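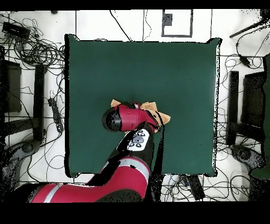 Updating Officer and Director Records in Plistley

When a company appoints a new officer or a board member steps down, the change has to be entered in Plistley before the investor pages will show it. These steps apply to release 3 and later. You need the Records Editor role.

Before you start

Have the signed board resolution as a PDF. The title in the resolution must match the title you enter, word for word. "Chief Executive" and "Chief Executive Officer" are stored as separate titles and will produce two entries on the leadership page.

Close the outgoing record

1. Open Governance, then Officers.
2. Select the outgoing officer and choose End Term.
3. Enter the effective date from the resolution. Do not use the announcement date.
4. If the person stays on the board, leave the Director box checked. Clearing it also removes committee seats, and these have to be added back by hand.
5. Save.

Add the new record

1. Choose New Officer. For a sitting director, choose Add Role to Existing Person instead – a second record for the same person cannot be merged later.
2. Enter the title and effective date.
3. Paste the biography. The limit is 3000 characters with spaces. Accented names such as Tiêu are saved correctly only if the text is pasted as plain text.
4. Attach the resolution and save as Pending.

Publish

Pending records go live when a second editor approves them. Set the release time to match the press release. Sites hosted on Serunside refresh at 6 a.m. and 6 p.m. unless you select Push Now.

Errors

Error 79: the effective dates of two holders of the same title overlap. Correct the end date on the outgoing record.

Error 772: the resolution is missing or is not a PDF.

Records imported from Skimano have no effective date. Fill it in before you choose End Term.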